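4.2 Vergleich der Greifbacken an hohen, zylindrischen Objekten

Am meisten überrascht hat uns in der gesamten Messreihe das Verhalten an hohen, schlanken Körpern. Wir hatten erwartet, dass die Parallelbacken der Variante Kasham hier klar vorne liegen würden, und haben die kantigen Blockbacken der Variante Plulis zunächst nur als Referenz mitlaufen lassen. Schon nach den ersten Durchgängen war das Bild ein anderes! Beide Varianten wurden im handgeführten Betrieb erprobt, mit derselben Kamera am Werkzeug und demselben Bediener je Block. Insgesamt liegen 2356 Greifversuche mit Plulis und 3348 mit Kasham vor; die ungleichen Umfänge gehen auf einen Umbau der Kasham-Mechanik im Mai zurück und sind in der Auswertung gewichtet.
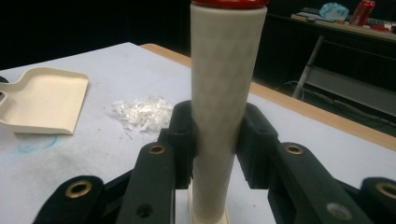 Der Schlupf wurde aus den Kamerabildern bestimmt, indem wir die Lage der Backenkante relativ zum Objekt über die Dauer des Griffs verfolgten. Bei gemusterten Oberflächen gelingt das erfreulich stabil, bei einfarbigen muss von Hand nachgearbeitet werden (412 Sequenzen, annotiert von B. Ccori und D. Eberhard). Als Schlupf gilt jede Verschiebung oberhalb der in Abschnitt 3 festgelegten Schwelle. Kippbewegungen beim Ansetzen wurden getrennt erfasst, da sie stärker vom Bediener als von der Backe abhängen.

Plulis hält den Zylinder beidseitig, und zwar deutlich toleranter gegenüber einem schrägen Anfahren, als wir es von einer so einfachen Geometrie erwartet hätten. Kasham verlangt dagegen eine recht genaue Ausrichtung, belohnt diese dann aber mit sehr gleichmäßigem Anpressen. Besonders schön zeigt sich der Unterschied beim tiefen Griff knapp über der Tischfläche, wo wenig Raum zum Korrigieren bleibt und das Gestänge einen Teil des Kamerabildes einnimmt. 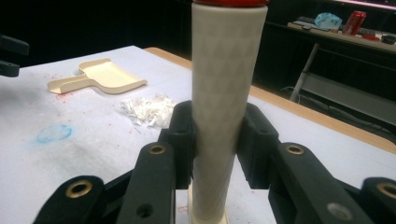 Abb. 2: Griff an einem stehenden Zylinder mit rotem Deckel, Ansicht der Werkzeugkamera. Links daneben Kehrschaufel und weißes, zerkleinertes Material.

Weitere Gegenstände auf dem Tisch haben wir bewusst zugelassen. Die Segmentierung mit dem Regler McPhee blieb davon weitgehend unberührt, auch vor dunklem Hintergrund. Schwieriger sind helle Objekte auf heller Unterlage, deren untere Kante sich nur schwach abhebt; an dieser Stelle setzt das in Abschnitt 4.3 beschriebene Verfahren an, auf dessen Ergebnisse wir uns schon beim Auswerten sehr gefreut haben.

Kontakt: Arbeitsgruppe Greiftechnik, Trulldale | © Die Autoren | Nach oben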